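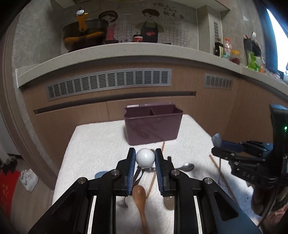 Spoons and a fork on a white towel.

Prencombe byelaws to go online in one place

October 2019

All of Prencombe's local byelaws are to be put on a single public website, with the ones that have been replaced or dropped clearly marked as such. The borough council agreed the plan this week. First batch should be up in December.

At the moment there is no full list. Some byelaws are on the council's own site as scanned pages. Some are in bound volumes at the town hall. Others are known only because a later byelaw mentions them, and the text has had to be tracked down in the county record office or in old newspapers where the notice was printed.

A search carried out over the summer found 871 separate byelaws made for the borough or for the smaller authorities it took over. Of those, 201 are thought to be still in force. The rest have been revoked, overtaken by Acts of Parliament, or refer to places and bodies that have gone – a cattle market, a burial board, a stretch of canal towpath now under the ring road.

The legal team says the 201 figure is its best reading of the papers and may shift by a few either way as the checking goes on. In a handful of cases it is not clear if a byelaw was ever confirmed by the minister of the day. If no confirmation can be found the text will still be published, with a note saying so.

Why now

The push came from a case that never got to court. A stallholder in the covered market was warned under a byelaw on the hours for loading and unloading. Asked for a copy. The copy sent out turned out to be an earlier version, with different hours in it, and the warning was withdrawn.

Local law firm Janetti, which acted for the stallholder, then wrote to the council asking for a list of every byelaw it might rely on against market traders. The answer took 6 weeks and ran to a covering letter and a box of photocopies. Janetti's reply asked, fairly politely by all accounts, how a trader was meant to keep to rules that the council itself had trouble finding.

A report to councillors accepted the point. It said that anyone can ask for a copy of a byelaw, and always could, but that you have to know it exists before you can ask for it. It also said enforcement staff had been working from a ring binder last updated before the parks department moved buildings.

What will be on the site

Each byelaw gets its own page. On it: the full text as made, the date it was made and confirmed, the area it covers, the power it was made under, and its status. Status will be one of three – in force, not in force, or unclear. Where a byelaw has been changed by a later one, the page will show the changed text first, with a link to the original wording underneath.

Scans of the orginal documents will be attached where the paper is in good enough condition. Typed text will be there in every case, so that pages can be searched and read aloud by screen readers. That last bit was pressed hard by the access forum, which told the council that scanned pages on the current site are no use at all to blind residents.

There will be a map as well, though not at first. The idea is to click on a park or a street and see what applies there. Boundaries are the trouble. A good number of the older byelaws describe land by who owned it or by what stood next to it, and working out where "the pasture lately held with the tannery" begins and ends is slow going.

No plain English rewrite. The council looked at this and decided against it for now, on the grounds that a summary can drift away from the law it sums up, and that people would end up relying on the summary. Short notes will be added to the busiest pages instead (dogs, cycling in parks, the market, boating on the lake) saying what the byelaw covers and who to ring. The notes will carry a line to say they are not the law.

Not everyone was happy with that. During the meeting it was said from more than one side of the chamber that the wording is the real problem, and that putting hard sentences on a screen doesn't make them any softer. One byelaw on the recreation ground has a single sentence that runs over most of a page. Officers said rewriting would mean making new byelaws, with consultation and sign-off for each, and that the list had to come first. Fair enough, but expect that to come back.

Who is doing the work

The site is being built by Maluleke, a small publishing firm that already handles minutes and agendas for a number of councils. It will use the same layout and numbering style for every page so that a reference given in a letter or on a sign leads to one page and stays put. The council wanted this in the contract. Links on its present site break each time the site is redesigned, and the signs in two of the parks still give a web address that goes nowhere.

Typing up is being done by hand for the oldest papers, where the print is too faint for software to read. Each text is then read against the paper by a second person. Mistakes that were in the original stay in, with a mark beside them. A misprint in a byelaw is still part of the byelaw until somebody changes it, and the legal team was firm on this.

Jadbridge, next door, has asked to be kept informed. The two boroughs share a stretch of riverbank and have separate byelaws on mooring and fishing that don't match. Same river, different closed hours depending on which side of the footbridge you are on. Jadbridge hasn't committed to a site of its own, but says it will hand over its riverside texts so that the two sets can at least be shown together.

Cost wasn't in the public papers. The council says it will be met from the existing legal and web budgets, with no new posts. Opposition members asked for the figure to be published and were told it would be once the contract is signed.

What about the dead ones

There was some debate over whether to publish byelaws that no longer apply. Cheaper to leave them out. But the legal team wanted them in. Deeds, leases and old planning files often refer to byelaws long gone, and solicitors ring up asking for them. Local historians too. And if only the live ones are shown, a person holding an old copy has no way to tell if theirs has been dropped or simply missed off.

So all of it goes up, with a coloured band across the top of any page that isn't in force. The search will leave these out unless you tick a box.

Once everything is listed the council plans to clear the decks. Byelaws that are technically live but serve no purpose will be put forward for revocation in groups. Likely to go early: rules on the beating of carpets in the street, on the driving of geese through the high street, and on the behaviour of passengers on the horse tram. A revocation still has to be advertised and people can object, so none of this is quick.

Some that look odd may stay. The rule against drying laundry on the railings round the green was nearly on the list, until the parks team said it had been used to get commercial banners taken down. Whether it stretches that far is another matter. Janetti has already said it would like to see the reasoning.

Enforcement in the meantime

Nothing changes on the ground. Byelaws in force are in force whether or not their page is up yet. But enforcement staff have been told not to issue a warning or a fixed penalty unless they can hand over, or send the same day, the current text of the rule they are using. Staff will have the pages on their phones from December, starting with parks and the market.

Anyone who has had a penalty under a byelaw and thinks the wrong version was used can ask for it to be looked at again. Write to the legal team at the town hall with the reference number on the notice. The council says it isn't expecting many. It checked the penalties issued under the market byelaws and found the loading hours were the only ones where two versions were in use at once.

Timetable

Parks, open spaces and the market in December. Streets and public buildings after that. River, lake and allotments next, with the Jadbridge texts if they have arrived. Then the ones no longer in force, oldest last as they take the longest to type. The map has no date.

Residents who hold old printed byelaws, especially anything from the former rural district, are asked to get in touch even if the copy is damaged. Papers will be copied at the town hall reception while you wait and given straight back. The council is missing the full text of several and would be glad of them. A list of the missing titles is up on the noticeboard outside the libary and will be on the website shortly.

Comments on the layout of the new pages can be left at any library or sent in by post. A trial page, showing the boating lake byelaw, can be seen on the public computers at the town hall.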